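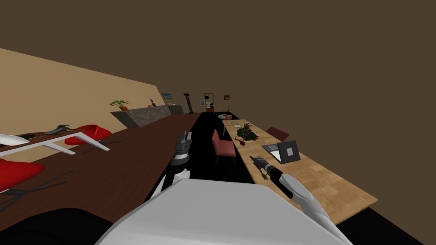 Two tables, and a small brown sprig on the lighter one.

Changing a ukulele string, quick version

Did this Saturday on my old Tannous concert uke so writing it down before I forget. One string at a time, don't strip the lot off.

What you need: new set (I use Meltine, whatever you like is fine), nail clippers, a tuner. String winder if you've got one.

1. Slack off the old string untill it flops. Unwind it at the peg, then push the knot back out at the bridge.

2. Tie-bar bridge: new string through the hole from the soundhole side, back over the top, under itself, then tuck the tail under twice. Pull snug. Last tuck has to sit behind the back edge of the bridge or it'll slip.

Slotted bridge: just a fat knot in the end. Double it for the thin strings.

3. Up to the nut, through the peg hole. Leave enough slack for 2 or three wraps. Wind so the wraps go down towards the headstock.

4. Tune up slow. G C E A. If yours is high G, the G is not the thickest string, check the packet!! I snapped a Nindard set this way.

5. Next string. Same again.

6. Trim the tails, but not right up to the knot.

New strings go flat for days. Normal. Give each one a gentle tug at the 12th fret, retune, repeat. Mine took most of a week to settle, and I was retuning after evry song for the first couple of nights.

Still buzzing? Check the string is sitting right down in its nut slot. Usually that. Low G sets sometimes need the slot filed a bit wider, get a shop to do it.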